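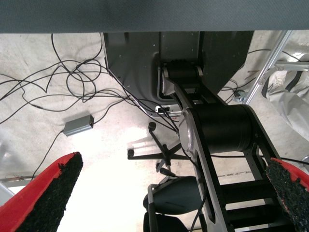
Under-bench cabling

From the Orinau Workshop Encyclopedia. Last edited 01/12/2023.

Under-bench cabling (also floor cabling, trailing leads, in older Pokesham usage "the nest") is the power and signal cable that lies on or just above the floor beneath a workbench, lab bench or desk. Usually refers to loose cable, not cable in a fixed duct. Found in workshops, school labs, repair rooms, home offices, sheds. Closely tied to the type of floor, most often sealed or bare concrete.

Contents
1 Terms
2 How it builds up
3 Floors
4 Methods of tidying
5 Slack
6 Cleaning
7 Hazards
8 Fetham trial
9 See also

Terms

A lead is a cable with a connector on at least one end. A run is the path it takes. A drop is the part that comes down from the bench to the floor, or down from the ceiling to the bench, depending who you ask. Slack is spare length. A loop is slack laid in a curve; a coil is slack wound up and tied. A nest or tangle is several loops that have crossed over each other and can't be lifted one at a time.

"Flex" is used in Australia for thin bendy mains cable and sometimes for any thin cable at all. Extension cord and extension lead mean the same thing. Power board: multiple outlets on one lead. "Power bar" in Canadian sources.

How it builds up

Slowly, mostly. Benches get set up with the few leads they need, then equipment is added and swapped and the old leads stay where they were. Supplied leads come in standard lengths, nearly always longer than the drop, so the extra ends up on the floor. Thin cables tangle worse than thick ones. Stiff mains cable tends to hold a curve, while light signal cable slides over itself and knots when anything is pulled through.

Black is the usual colour for both power and data, which makes tracing hard. Grey and white are also common. Coloured leads are sold but people tend to buy them for one job and then go back to black.

Other causes:
leads unplugged at the top end only, and left
gear moved along the bench with its lead still plugged in at the old spot
chairs and stools dragging loops sideways
temporary extension leads that became permanent

Floors

Concrete. The commonest workshop floor. Pale grey when new or well scrubbed, darker where oil or water has got in. Bare concrete dusts, meaning the surface sheds a fine powder that sticks to cable jackets, particularly soft rubber ones. Sealed concrete dusts much less. Scuffs and stains are normal on both and not a fault in themselves. Dark cable shows up well on pale concrete. Rough concrete will wear a jacket if the cable gets dragged over the same spot day after day. Joints between slabs catch small connectors.

Vinyl and lino. Smooth, easy to mop, cables slide about. Plasticiser can migrate between a vinyl floor and a PVC jacket left in place for a long time, leaving a mark on the floor that won't come off. Tape residue also a problem.

Carpet tile. Hides thin cable too well. Leads should not be run under it unless flat cable made for the purpose.

Timber. Mostly home sheds and older school rooms. Gaps between boards collect dust, and staples are tempting. Staples through a jacket are a classic fault.

Raised floor. Cables go beneath removable panels. Outside the scope of this article, see Raised access floor.

Methods of tidying

Tray. A wire or sheet-metal tray screwed to the underside of the bench top. Takes power boards as well as slack. Best done before the bench is loaded up. Screws must be shorter than the top is thick, obvious but it gets missed.

Hook and loop ties. Reusable, cheap, gentle on jackets. Prefered over nylon zip ties for anything that gets changed often.

Zip ties. Strong and permanent. Should be snug, not tight; a tie pulled hard will deform the jacket and can damage data cable. Cut tails flush, as the stubs scratch.

Spiral wrap and sleeving. Gathers a lot of leads into one run. Neat to look at. A nuisance when one lead in the middle has to come out, spiral wrap being easier than closed sleeve in that respect.

Adhesive clips. Fine on painted metal and laminate after a wipe with alcohol. Poor on bare concrete, where the dust beats the glue. Poor on textured tops as well.

Floor cover. A rubber or plastic ramp with a channel in it, for where a run has to cross a walkway. Heavy rubber ones stay put by weight. Lighter ones creep.

Overhead drop. Moves the supply to the ceiling and clears the floor altogether. Common in the larger Pokesham workshops. Needs an electrician for the fixed part.

Order of work is generally given as: switch off and unplug, label both ends, pull everything out, bin or shelve what isn't used, put the rest back longest run first. Labelling before pulling is the step most often skipped, and then the afternoon goes on guessing which plug is which.

Slack

Some slack is needed. A lead with none puts strain on the connector whenever the equipment gets shifted. The Abdella bench guide gives 200 mm of free cable at the equipment end for anything that stays put, more for anything on a slide, swing arm or drawer. Excess is then gathered in a loose figure eight and hung, not left on the floor.

Figure eight coiling is favoured over round coiling as the cable doesn't take a twist. Tight round coils of mains lead under load can get hot. Extension reels are normally marked with a lower rating when wound for the same reason.

Moving equipment is a seperate matter. Cable needs to follow the full travel without snagging or getting pinched, and is usually clipped at the fixed side first. Check at both ends of the travel and in the middle.

Cleaning

Loose cable stops a broom. Dust, swarf and offcuts gather along the edges of loops and in the corner behind the bench legs. A vacuum with a brush head does better than sweeping. On concrete, damp mopping is possible once the leads are lifted, and they go back down after the floor has dried. Connectors lying face up fill with grit, so cap them or hang them.

Jackets wipe down with a cloth and mild detergent, unplugged first. Avoid solvents. Sticky jackets on old leads are the plastic breaking down, cleaning won't fix that. Replace.

Hazards

Trips, first. Then snagging of castors and trolley wheels, crushed insulation under bench feet, water on the floor reaching a power board. Heat where boards are plugged into other boards. Pulling on one lead in a nest can bring down whatever the next lead is attached to.

Damaged leads should be taken out of use and not taped up. Local rules on inspection and tagging apply and vary from place to place; see the article for the relevant state or province.

Fetham trial

In November the shared workshop at Fetham cleared the floor under its benches and logged what came out. 336 leads. Of those 65 were connected to nothing at either end. Trays went in under the bench tops and the floor was resealed at the same time, so it's hard to say which change made the sweeping easier. Write-up only covers 2 rooms. No follow-up published so far.

See also

Cable tray
Concrete sealer
Extension lead
Power board
Raised access floor
Workbench

Stub sections: Timber floors, Overhead drop. Additions welcome, cite a source please.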